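Collecting Pressed Glass, Session 2: Reading a Piece Before You Buy It

Okay, welcome back. Last time we got through the introductions and the shelf tour and then ran out of clock, so I'm putting most of what I wanted to say into this handout. Please read it before we meet in April and bring one piece of your own. It doesn't have to be good. I learned more from a chipped relish dish than from anything I ever paid real money for.

First, vocabulary. Pressed glass is made by dropping hot glass into a metal mold and pushing a plunger down into it. The mold gives you the outside pattern, and the plunger gives you the inside, which is usually smooth. Blown glass is different, and so is cut glass, where somebody sat at a wheel and ground the pattern in. Sellers mix these up all the time (mostly they just don't know), so you have to check for yourself.

Start with the seams. A mold comes apart in sections, and where the sections met you'll often find a thin raised line running up the side. Close your eyes and use your fingernail, it's easier than looking. Some makers hid the seam in the pattern, along the edge of a panel or down the point of a diamond, so go slowly there. And a piece that was fire polished, meaning it was reheated to smooth the surface, can have seams so soft you'll miss them the first time around.

Next, feel the pattern. On cut glass the edges are crisp, sometimes sharp enough to be a little unpleasant. Pressed edges are rounder. Run your thumb across both when you get the chance and you'll never need me to explain it again!
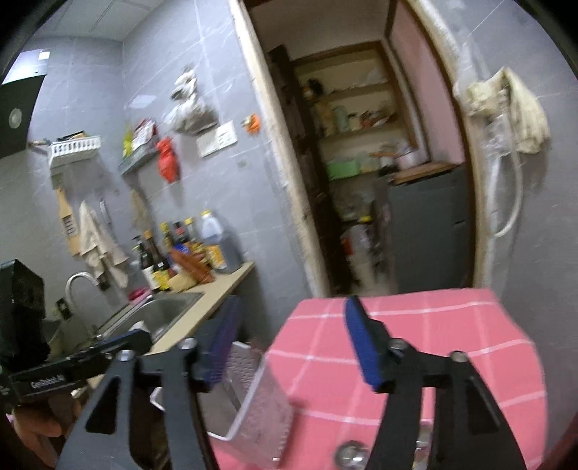 Then turn it over. I want you looking at the base for wear, and I mean real wear: fine scratches going in all directions, only on the parts that touch the shelf. If the scratches all run the same way, or they show up in the hollow of the base where nothing could have rubbed, put it down and think. Somebody may have helped it along with sandpaper.

Manju Bajpai asked last session about pattern names and I gave her a bad answer, so let me try again. Collectors' names and factory names are often two different things. The Telmont pattern, for instance, is what we all call the one with the fan over the row of beads, but the old catalog page just lists it as No. 3737. Jarnar is a collectors' name too. If you search only one name you'll miss half of what's for sale, so write both in your notebook, and the misspellings while you're at it. I found my Telmont butter dish listed as "Tellmount cheese thing" and paid 6 dollars for it. I'm still pleased with myself.

Color next. Clear glass made with manganese can turn faintly purple after years of sun. People used to put it in windows on purpose, and now they do it faster with special lamps, which gives you a deep grape color that I don't care for. A light tint can be natural. A dark one makes me suspicious. Your taste is your own, but don't pay extra for it thinking it's rare.

Damage. Chips you can see, so I'm less worried about those. Cracks hide. Hold the piece up to a window and tilt it, and look hardest where a handle joins the body. Cloudiness inside a cruet or a vase is usually "sick glass," where water sat too long and etched the surface. It won't wash out. Sellers will wipe a little oil inside so it looks clear, so sniff it. Yes, in the shop, in front of people.

For next time:

Read the chapter on molds in the Bashir guide, and skim the price list at the back. The prices are old, but the drawings are great.

Find the seams on your piece and mark them with little bits of masking tape.

Write down one thing about it you can't explain.

I'll bring my Ikus compote, the one I overpaid for (68 dollars, with a repaired stem I didn't spot), and you can all find the repair.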